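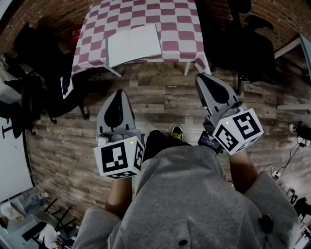

Speaker notes: Returnable bottles in a small brewery

Slide 1. Opening

Good afternoon and thank you for coming after lunch. English is not my first language, so if I speak too fast, please raise a hand and I will slow down.

I work at Brolitz, a small brewery in the town of Arker. We make mostly dark lager and one wheat beer. Today I want to tell you how we started to take our bottles back, wash them and fill them again. I will also show where we lost money, so please write down the mistakes.

(Ask: who here fills bottles at all? Who fills only cans and kegs? If almost all say cans, make slides 4 and 5 shorter.)

Slide 2. Why we began

Our glass supplier changed the minimum order. Before, we could buy one pallet at a time. After the change we had to take a full truck, and we have no place for a full truck of empty glass. At the same moment, customers in our shop were already bringing bottles back without being asked. They left them in bags next to the door. We threw this glass in the recycling, and then we bought new glass. When I say it aloud it sounds foolish, and it was.

Slide 3. The first season

We sent out 3,765 bottles with the deposit label. By the end of October, 3,423 came back. I was very pleased with this number, maybe too pleased. A bottle which comes back is still not a bottle which you can fill. Some have chips on the lip. Some had cooking oil in them, and oil is the worst, it does not leave with the normal wash.

(Pass the two chipped bottles around. Remind people to touch only the body, not the lip.)

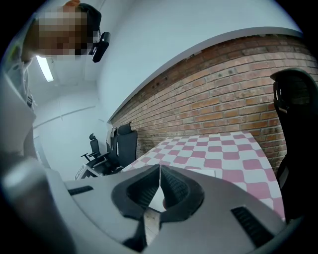
Leaning in over the gripper, in light gray.

Slide 4. The label problem

This is the slide I would like to have seen before we started. Our old labels used a glue made to survive an ice bucket. It is good glue. It also survives the washing machine. In the first weeks we were scraping by hand with a plastic knife, and I still remember my wrists.

We changed to a paper label with a casein glue, which comes off in hot caustic solution. The paper wrinkles a little if you leave the bottle in ice water for a whole evening. Two bars complained. We explained, and one of them now puts a small sign on the counter about it.

Ask the label printer for a sample roll first. Put the labels on real bottles, leave them in the cold store for 5 days, and only then wash them. A fresh label comes off much easier than an old one, and this gave us a false good result the first time.

Slide 5. The machine

We bought a used washer from Brito, a dairy that had closed its glass line. It was cheap, but the holders were made for milk bottles, so the neck of our bottle moved inside and the water jet missed it. New holders cost us almost the same as the machine. If you buy used, take your own bottle with you to the seller and put it in. I did not do this.

(If somebody asks about water use: we measure it, but I don't want to give numbers until we have a full year.) 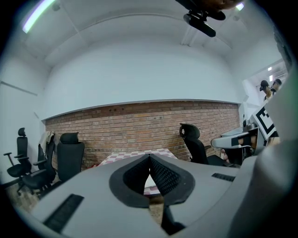
Slide 6. Checking the beer

Washed bottles need a different kind of tasting from new bottles. We are looking for three faults: caustic, which feels slippery and soapy; old beer, which smells sour and a bit like wet bread; and perfume from somebody's kitchen. We pour each sample beside one from new glass, at the same temperature, and the taster does not know which is which. We used to do it at the bar, with wood and yellow lamps, and in that light every beer looks a little older than it is. For color and haze I would choose a small room with white walls, like the one in the photo here, with nothing cooking nearby. If you have only a storage room, paint it.

Slide 7. The deposit and the shops

Our partner shop chain Votton agreed to collect for us, with one condition: the crates must stack with the crates they already have. So we changed our crates. Keep the deposit the same in every shop, also in your own. We tried a higher one in our own shop and people carried bottles across town to us, and then our yard was full and the shops had empty crates.

Slide 8. Questions

Leave ten minutes. Most likely questions: insurance, cracked bottles during filling, and can we share a washer between breweries. For the last one, the answer is yes if the bottles are the same shape. I have the drawing of our bottle with me, please take a copy from the table by the door.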